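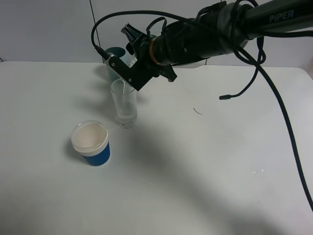

Water goes from a teal cup into a clear glass. How it tastes depends a great deal on where it came from.

The Town That Tastes Its Water

By the time the doors of the old feed store in Dindent open, at nine in the morning, there is already a line down the steps and past the hardware shop. People have brought jars. They have brought milk jugs, canning bottles, a soup thermos with a dented lid. Every one of them is full of water from home, and every one of them is going to be tasted.

I had driven 411 miles for this, and I would do it again tomorrow.

Dindent has 3000 people and sits on top of some very complicated rock. The north side of town draws from limestone. The south side, across the creek, is on sand and gravel left by a glacier. Out toward Geraghty, where the road climbs, the wells go down into granite, and the water comes up so soft that soap barely rinses off. You can eat breakfast in one kitchen, walk ten minutes, and drink something that tastes completely different with your lunch. Locals have argued over whose is best for as long as there have been wells, and every October they settle it for a year.

The rules are simple. Each entry is poured at room temperature into a plain glass, because cold hides flavor and a fancy glass gets people thinking about the glass. You smell it first. Then you take a sip big enough to cover your tongue, hold it, and breathe out through your nose before you swallow. There were 101 entries this year, cut to 16 for the afternoon round, and I tasted all 16 of those. My notes start out shy ("nice?") and by the end they read like a wine catalog that fell down a flight of stairs.

What are you tasting, though? Mostly rock. Rain is close to blank when it falls, and then it spends months or centuries creeping through the ground, picking up a little of whatever it touches. Calcium gives water a rounded, almost milky weight. Magnesium can turn it bitter at the edges. Bicarbonate smooths things over, sodium makes it seem fuller, and iron tastes just like you'd expect if you ever licked a swing set as a kid (I did, more than once). Add all that up and you have the dissolved solids, the number printed in small type on many bottles. Very low and the water seems thin, even a bit sharp. Very high and you're practically chewing.

Then there's the treatment. Most city water carries a little chlorine or chloramine to keep it safe on its way through the pipes, and plenty of us smell that before we notice anything else. Chlorine fades if you leave an open pitcher in the fridge overnight. Chloramine hangs on much longer, so a carbon filter is the better bet there. Old plumbing can leave its own mark too — if your first glass of the morning tastes of metal, get the water tested, and don't count on flavor to tell you whether it's safe. The organizers in Dindent are strict on this point. Every private well has to come with a recent lab report before anyone puts it near their mouth.

My favorite from the early tables came from Brovevach, a scatter of farms along the creek. It had a chalky start and then a clean, faintly sweet finish, and I went back for it twice. The Geraghty water split the room. Fans call it silky. The limestone crowd say it tastes like an empty glass, and they say it loudly, across the table, while the Geraghty people are still swallowing.

The surprise for me was coffee. In the back room a local roaster, Wetia, was brewing the same beans with four different waters, same grind, same timing. The granite cup was bright and sour, all lemon. The limestone cup was flat and brown, like coffee from a church basement. The gravel water landed somewhere in between and was so good I stood there drinking it when I should have been taking notes. If your coffee at home has never tasted the way it does at the shop, your beans may be fine. Try one pot with a different water and see.

You can do the whole thing in your own kitchen, too. Get a few kinds from the store, one low in minerals, one high, one in the middle, and add a glass from your tap. Let them all come up to room temperature. Have somebody else pour so you don't know which is which, and eat a bit of plain cracker between sips. Write something down every time, even if it's silly. My neighbor's tap beat a bottle that cost more than my lunch, and I have not heard the end of it.

The winner in Dindent, by the way, was a south side gravel well behind the laundromat. The prize is a galvanized bucket with the year painted on it. Last year's bucket has tomatoes growing in it.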